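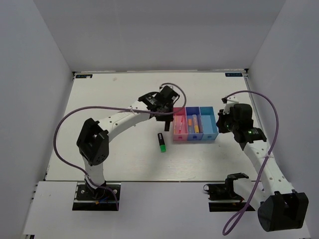
Storage Bins and the Small-Parts Table: Arrangements from September

Readers of this blog will be aware that the small-parts table has been under review since the move to the Misine building. The present entry sets out the arrangements that now apply and replaces the earlier entry on shelving.

The table has a flat white top with a faint wood grain, and pale grey walls on three sides. It was chosen over the larger bench from Kulutico, which would have cost 62 pounds more and would not have passed through the stairwell door. The plain surface has proved satisfactory. A dropped washer or clip is readily seen against it, and the walls keep most items from reaching the floor.

Storage bins are to stand on the tabletop itself. One of them is pink and is reserved for items awaiting sorting. I had previously relied on written labels for this purpose, and the results were poor — mixed fixings were returned to the wrong place on most evenings. A colour is quicker to recognise than a word.

The contents were transferred from the old Mofokeng cabinet, which held 111 drawers, many of them containing a single screw. Duplicates have been combined and rusted pieces discarded. Spare stock remains in the cupboard at Bilomlow and will be brought across when space allows.

The following practice is to be observed at the table. Only the bins in current use should be left out. Liquids, including tea, are to be kept on the windowsill. Any item that cannot be identified should go into the pink bin, and that bin is to be emptied every Sunday before supper.

The question of lids has not been settled. Two sizes were ordered and neither fits — a replacement set has been requested, and the measurements will be given in a later entry.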